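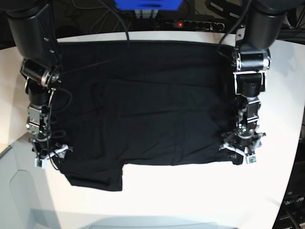 The Prarkbridge gauge had read 264 centimeters for 30 days. Ülle Grigaitė entered the figure, initialed it, and opened the November ledger to compare. In November the river had moved every night.

She telephoned upstream. Fulvio Messina answered at the Perneck station on the second ring.

"Your level?" she said.

"Falling. Two centimeters since morning."

"Mine is constant."

"Then your float is stuck."

She had cleaned the float twice. She put on her boots and went down the iron steps with a lamp and a folding rule. The water stood at the 264 mark. She dropped a cork from the lowest step and timed it. After a minute it was still by her foot.

Back in the office she wrote: Float free. Scale sound. No current observed. The form had a box for remarks and a smaller one for cause - she left the second blank.

At 1244 the telephone rang.

"Jasemer has no river," Messina said. "They want to know if you have it."

She looked at the dial before she answered.

"Tell them yes," she said.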